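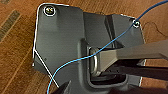

Kha Nghiêm reported that the floor in the Paterson room still marks too easily, and that the brown and orange pattern hides crumbs until one stands on them. Lorraine Yeoman did not agree. She would keep it for another year and spend the money on storage.

Filed under: Minutes and Notices

2. Floor covering
Two offers were received. Puvar asks 2,000 for a new covering, fitting included. Nemisell asks 322 for a deep clean only — the moving of furniture is not in this price. It was agreed to take the clean in June and to look again at the Puvar offer afterwards.
Action: Kha to write to both firms.

3. Mats
Lorraine proposed 5 mats by the doors. Agreed, if they lie flat.

4. Key to the Sino cupboard
One key is missing. Members are asked to look in their coats and bags.

5. Other matters
The heating was discussed shortly and moved to the next meeting.

The meeting closed at 12 noon.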